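Wrist camera replay: fixing the depth/color offset

We use cookies to remember your preferences. Accept | Manage settings

I spent most of January on a bug in our sim replay tool, Wusow. Symptom: grasp proposals computed from the simulated wrist view landed to one side of the target, always the same side, and the error grew with distance. Control was fine. Joint targets replayed to the last digit.

The cause was two camera models. The color pass took its intrinsics from the scene file. The depth pass rebuilt them from the field of view and rounded the principal point to an integer. Olga Núñez spotted it while reading a log for something else. We now compute the matrix once and hand the same object to both passes.

After the fix I re-rendered 392 episodes and checked reprojection on the fingertips, whose positions we know from forward kinematics. Open-gripper steps work best for this, with both tips in view and nothing between them. Large flat surfaces with almost no texture are no use to the feature matcher. The tile grout is, and I used those lines as a second check on the color pass.

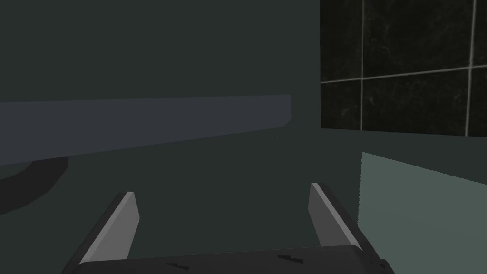 Masking the gripper

The planner treats any depth point inside the workspace as an obstacle, including the robot's own fingers. The old mask was a fixed polygon, valid for one jaw opening. The new one renders the gripper mesh alone at the current joint state, then dilates the silhouette by 17 pixels. That margin is too generous near the tips and I will probably make it depend on depth.

Cost is small. I also cache masks by jaw width, quantized to 2424 bins, which Valentina Zapata thinks is silly. She may be right; a coarser table passed the same tests.

Still open: episode 1544 fails the reprojection check on its first step only. I suspect the renderer reads the joint state before reset completes, but I haven't traced it yet.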